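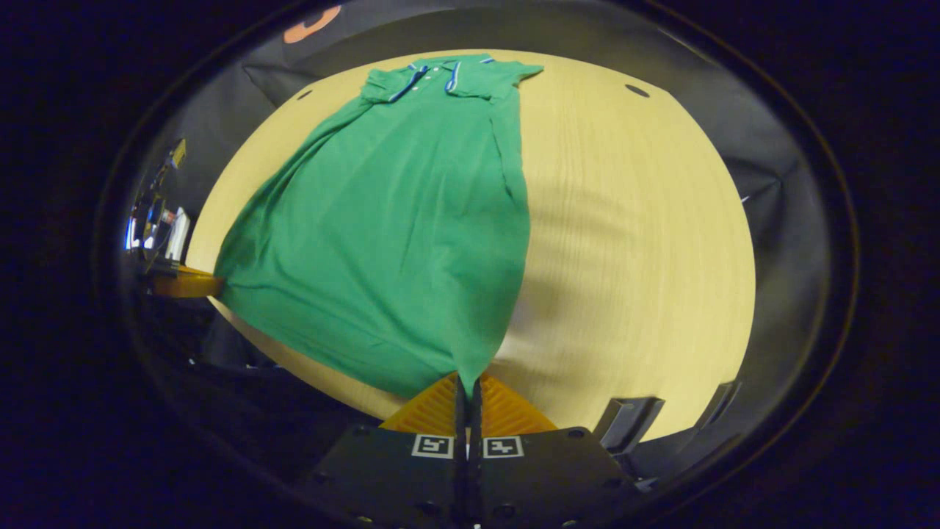 About Filtham Laundry & Folding

We wash, dry, iron and fold other people's clothes. It is not glamorous work, and the name was chosen by two people who thought it was funny at the time. It has since been printed on 900 laundry bags, so it stays.

Filtham was started by Yao-tsung Hsieh and Magdy El Khatib, who met while sharing a flat and a single ironing board. Yao-tsung folds. Magdy irons, and has opinions about starch that he will share while you look for your keys.

What we do

Mostly polos. School polos, bowls club polos, polos for blokes who sell pool pumps. A green one with blue and white stripes on the collar looks like an easy job until you lay it out on the table and find it has more creases than a road map. Buttons done up first, sleeves in, sides to the middle, hem up to the collar. Ours come out the same size every time, which pleases Yao-tsung more than it probably should.

We also do sheets, tea towels, work trousers and the occasional christening gown. Fitted sheets cost extra. You know why.

How it works

Drop your bag in before 8 in the morning and it's ready by close the next day. Please empty the pockets. We have a jar of things people didn't empty from their pockets, and it is mainly screws and lip balm.

Everything is folded by hand on a timber table. Yao-tsung once tried a plastic folding board from a catalogue and went quiet for the rest of the afternoon.

Schools and clubs

For uniform orders of 80 pieces or more we collect and deliver around Koubek. Sort them by size if you can. If you can't, we'll do it, and Magdy will sigh, but he sighs anyway.

Two weeks in December are uniform season and we are not at our most charming. Book early, label the collars, and bring your own hangers if you want things hung.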